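Pandcombe kitchen list
Subject: Re: Navel end marks – reject or keep?
From: Shirley Bloxham
Sent: 9:35 pm

Replying below the quote. I trimmed the part about the lemons.

> We opened the Nnaji carton this afternoon and I'm not sure what standard I'm supposed to be sorting to. Most of the oranges have brown at the navel end. On some it's just color in the folds. On others there is a dark dot in the middle, and I can't tell if that's dirt, the start of mold or part of the fruit. The sheet on the wall says "reject for dark navel", which would have me throwing out most of the carton.
>
> I also don't know which way up they should go on the table. I put them stem end up because they sit better, then had to turn every one over to look at it.
>
> Last thing, the table. Is the Teris spray OK to use while there is fruit out, or do I need to clear everything first? The sheet doesn't say.

The wall sheet is out of date. It was written for a different fruit and I never took it down. Please ignore the "dark navel" line. Notes on each point follow, and these can go up in place of the sheet until I retype it.

Color at the navel

Brown or rust color in the folds is normal on navel oranges and is no reason to reject. The navel is a small secondary fruit at the blossom end, and the peel around it closes unevenly. The folded tissue dries out and scars sooner than the rest of the peel. Small pale specks in the folds are also common. They may be dried scar tissue or dust, and it makes no difference to us which.

A single small dark dot at the center is usually the dried remnant at the blossom end. Wipe it with a damp cloth. If nothing comes off and the peel beside it is firm, keep the fruit. If the dot smears, or there is any gray or green fuzz, the orange goes in the reject bin and its neighbors in the carton get a second look.

What does count against it

Use your thumb. Press next to the navel, then halfway down the side. The two should feel the same. A navel end that gives way while the side stays firm usually means rot has started inside, and you won't see it from the outside for a while.

Reject for any of these:
– soft or sunken peel at the navel
– a split running out of the navel past the folds
– liquid at the opening
– a sour or fermented smell with the fruit held close
– fuzz of any color

Creases spreading out from the navel are part of the shape. Run a fingernail across one if in doubt. A crease has continuous peel along the bottom and a split has an edge that catches.

A wide open navel without any of the faults above is a borderline case. It lets in air and sometimes insects. I put those in the "use first" tray and don't store them.

Weight

Anything over 300 g goes to slicing and the rest to juice. Weigh only the ones that look close. The Dako scale drifts if it's moved, so zero it again after you wipe under it.

If an orange looks large and feels light, cut it. Thick peel and dry flesh are common late in the season and less so in December. One or two dry ones don't condemn a carton. If you cut five and they are all dry, stop and tell me before sorting any more.

Storage

Accepted fruit goes back in the carton in a single layer per tray, not touching the wall of the cooler. I allow nine days from opening and then everything left is juiced. Don't wash them before storage. Water sits in the navel folds and takes a long time to leave, even when the rest of the peel feels dry. Wash at the point of use, with a soft brush on the navel end.

The table

Clear the fruit before using the Teris spray. The label calls for a rinse on food contact surfaces and you can't rinse around a row of oranges. Between batches, a cloth with warm water and a drop of dish soap is enough to lift the peel oil. Dry it afterward. Peel oil left on a pale top picks up dust and shows as a dull patch, and people then scrub at it with the green pad. Please don't use the green pad.

I prefer to sort on the plain pale top and leave the patterned cloth off. Loose stems and leaf fragments show up right away, and so does any juice leaking from the underside of a fruit.

Placement

Navel up, or tipped so the navel faces whoever is sorting. It's less stable than stem end up, as you found, and a large fruit will sometimes roll. Setting it down with a slight twist helps. Leave a gap between fruits so that you can see the lower edge of each one where it meets the table, because a flat or collapsed side tends to show there first.

Light matters more than I expected. Under the ceiling fixture alone the folds go very dark and a sound navel can pass for a bad one. Turn the fruit toward the window before deciding.

For reference, the amount of brown I would pass on appearance, folds and center dot included, subject to the thumb test:
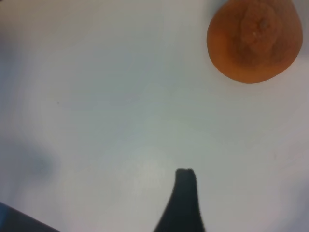
Still open

The reject bin needs a lid. I also have no rule for fruit with stem end damage and a good navel. If anyone sorts the next Nnaji carton before I'm back in, set those aside in the shallow tray and I'll look at them together.

Shirley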